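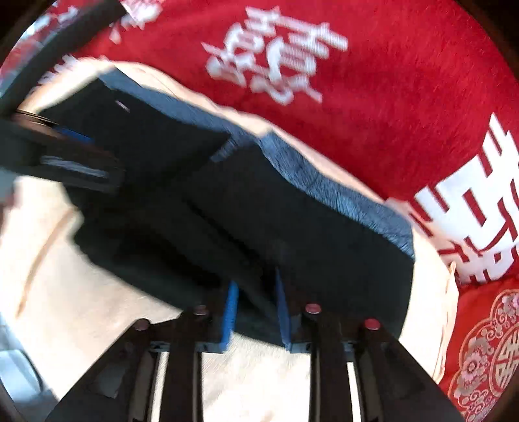 Trornside Strategic Wall Map: Indian Ocean and Western Pacific

Laminated wall map for briefing rooms, university departments and newsrooms
Publisher: Trornside
Edition: 11
Sheets: 2

The Trornside Strategic Wall Map covers the sea area from the east coast of Africa to the central Pacific. It was drawn for people who teach or write about maritime security and who need to point at a strait, a port or a boundary while they talk. Land detail has been kept light so that the sea areas can be read from the back of a seminar room.

The map comes as two sheets that meet at the Malay Peninsula. They can be hung side by side as one map or used separately. Place names near the join are printed on both sheets.

What the map shows

Main shipping lanes, with heavier lines for tanker routes
Straits and narrow passages, each with an inset at larger scale
Naval bases and ports with regular foreign naval access
Exclusive economic zones, agreed and claimed
Submarine cable routes and landing points
Membership of the main regional groupings, in a table along the lower margin

There are 23 insets in all. The Malacca, Sunda and Lombok straits have one each, and the South China Sea has a full panel on the eastern sheet with the overlapping claims marked by line style as well as by colour. Readers who have trouble telling red from green should be able to follow it.

Disputed areas

The map takes no position on sovereignty. Where two or more states claim the same feature, the name in most common English use is printed first and the others follow in smaller type. Claimed lines are dashed. Agreed lines are solid. A note on the western sheet lists the sources used for each boundary, and customers who plan to display the map in public should check whether local rules apply to printed maps in their country. We can't advise on this.

Changes in this edition

The cable layer has been redrawn from scratch. Port entries in the south-west Indian Ocean have been revised, and the groupings table has a new column for observer states. The Pacific islands inset is larger than before, which meant moving the legend to the left margin. Edition 10 overlays do not line up with this edition.

Paper and finish

Matt laminate on both faces. Takes dry-wipe and water-based pens. Permanent marker will stain. The sheets are supplied rolled in a single tube and should be left flat overnight before hanging. Hanging rails are sold separately.

Teaching pack

The Nivura teaching pack is an optional extra for schools and universities. It holds 12 outline maps for copying and a short booklet of discussion topics on alliances, trade routes and the law of the sea. The booklet is written for students in their first year of a politics or international relations course.

Digital version

Buyers of the printed map can add a licence for the digital version, which runs in the Sondus map viewer. Layers can be switched on and off, and any view can be saved as a PDF for slides. One licence covers one department. The digital version is updated each July.

Orders and delivery

Orders in Australia and New Zealand are handled by Wihongi. All other orders are sent from our own warehouse. Orders placed before noon leave the same working day. Tubes damaged in the post will be replaced if you tell us within 12 days of delivery; please keep the packaging.

Related items

Hanging rails, pair
Nivura teaching pack
Clear overlay set, edition 11
Desk version, folded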